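Phúc Doãn answers the door with a gripper already in his hand, and within a minute it is in mine. It is lighter than I expected. You squeeze, the two fingers close, and whatever you do with it gets recorded so that a robot arm can learn to do it later.

The tool is called Cilla, and it is the first product from Skanum, the company Doãn runs with Loan Mai out of a converted shopfront in Stimville. They rent it out as a kit: the gripper, a camera that sits on it, a charging case and access to software that sorts the recordings. Their first kits went out in May.

"People hear 'robot training' and they picture a lab with a cage around it," Doãn says. "We wanted something you could post to someone's house. Your auntie could use it. Mine does, and she's ruthless about it!"

Doãn trained as a toolmaker and spent years fixing packing lines before he got the robotics bug. Mai came from the other side, writing software for orchards that needed to grade fruit by colour and size. They met over a broken conveyor and argued for most of an afternoon about whether a machine could ever pick up a ripe apricot properly.

"I said yes, he said no," Mai says. "So now we have a company."

The kit weighs in at $371 a month, with a minimum hire of 2 months, and Mai is frank that the price took some arguing too. Small growers and university groups were the customers they had in mind. What they hadn't planned on was the number of hobbyists who wrote in, some of them with very particular ideas about what a robot should be able to do in a kitchen.

"One bloke wanted it to shell peas," Doãn says, delighted. "I told him to give it a go. He's sent us 70 recordings so far and they get better every time."

I ask what makes a good recording, and both of them start talking at once. Mai wins. She says beginners rush. They grab at things from above, the way you'd grab your keys, and the fingers hide whatever they are holding. She teaches people to come in low, slow down near the object and let the pads settle before they squeeze.

"Fruit is the best teacher," she says. "It rolls, it bruises, and no two pieces are the same shape. If you can gather a week of decent fruit sessions, you've got something really useful — and you can eat it afterwards." 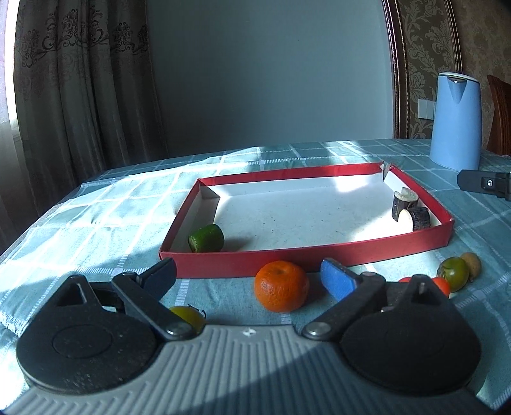

She also likes people to work at home, on their own tables, with whatever light they happen to have. Her early software did beautifully under the workshop lamps and fell over the first time somebody opened a curtain. These days she asks customers to record in the morning and again late in the day, and to swap the tablecloth now and then if they own more than one.

The library of shared recordings passed 2,000 this winter. Customers choose whether to add theirs, and those who do can draw on everyone else's. Doãn thinks this is the best part of the whole business and gets up to pace while he explains it.

"A grower might have cherries and nothing else. Somebody in a flat has limes and a bowl of tomatoes. Put them together and both robots learn more. I love that!"

There are things they want to fix. The trigger is stiff for small hands, and Mai would like the charging case to be half its size. A second tool, Hầu, is on the bench behind us under a tea towel. It is meant for heavier jobs, and all Doãn will let me do is lift one corner of the cloth.

Before I go he hands me Cilla again and sets a plum on the counter. My first try sends it onto the floor. On the second I come in low, the way Mai said, and the plum comes up neatly between the pads. Doãn cheers loudly enough to be heard from the street, and asks if I want to try a grape.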